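やることリストを捨てられない人たちへ

12/27/19

年末。走り書き。推敲してる時間がないので誤字は勘弁してほしい。

毎年この時期になると、手帳の話をする人が増える。来年はどれにするか。罫線か方眼か。一日一ページか見開き一週間か。で、たいてい最後は「やること」の書き方の話になる。四角を書いて、終わったらチェック。気持ちいい。わかる。私もやってた。十年以上。

でも今年の四月にやめた。きっかけは大した話じゃない。引き出しを片付けてたら、古いリストが束で出てきた。「歯医者」「Turkusに返信」「本棚の件」。本棚の件って何だ。まったく思い出せない。四角は空のまま。それで困ったかというと、何も困っていない。歯医者には結局行ったし、返信は向こうが先に電話してきた。

つまり四角の大半は、やらなくても世界が回るものだったわけだ。

柄の話を少し。やめてから、白い紙に線だけ引いてあるものを見る時間が減って、代わりに壁とか布とかの模様をぼんやり見るようになった。渦巻き、波、なんでもいい。目で追ってるうちに頭がほどける。用事のことを考えてない時間。あれが足りなかったんだと思う。 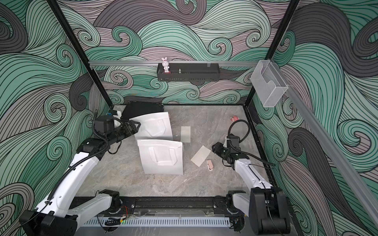 波と渦の壁。ミント、深い緑、くすんだ藤色がかった灰色。

こういう話をすると必ず言われる。「それで仕事が回るんですか」と。回る。ただし条件つき。締め切りのあるものはカレンダーに入れる。人と約束したことは相手にその場で日付を言う。それ以外は書かない。忘れたら、忘れる程度のことだったと諦める。

以前同じ職場にいたSenyo Aryeeさんは逆の意見で、書かないのは強い人間の贅沢だと言う。家族の用事、病院、学校の書類、そういうものを背負ってる人は書かなきゃ溺れるよ、と。これは正直効いた。反論できてない。たしかに私は一人暮らしで、忘れて困るのは自分だけのことが多い。Aryeeさんの台所にはリストが2枚貼ってある。一枚は家族用。

ただ、それでも言いたいのは、リストの中身より先にリストの量を疑えということ。アプリのJetentを使っていたころ、登録した項目が2000を超えた。2000。人間がやる量じゃない。しかも半分は「調べる」「検討する」「考える」で終わってる。考えるのに四角はいらないだろう。考えればいい。 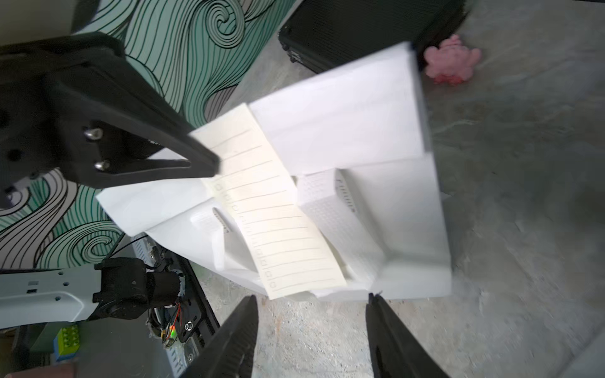 あと、終わった四角の快感。あれが曲者。快感が欲しくて小さい用事ばかり先に書く。「ゴミ出し」と書いて、もう出したゴミにチェックを入れる。やったことある人、いるでしょう。私は毎週やってた。一日の終わりにチェックがずらっと並んで、でも肝心の原稿は一行も進んでなくて、それでも満足して寝てしまうう。あれは働いた気分を買ってるだけだ。

会社だともっとひどい。会議のたびに項目が増えて、誰も消さない。消すと責任が生じるから。残しておけば「対応中」と言える。対応中、便利な言葉。何年も対応中の案件を、みなさんの職場でも一つくらい思いだせると思う。

だから年末に提案。大掃除のついでにリストを捨てる。写さない。新しい手帳に去年の残りを転記するのが一番よくない。あれで一月がもう去年の続きになる。本当に大事なら、また誰かが言ってくる。税金なんか特に、忘れても向こうから来る（これは忘れるな）。

買い物のリストは別。牛乳は書いたほうがいい。私は先週も忘れた。

続きは年明けに書くつもりだけど、もちろんどこにもメモしていない。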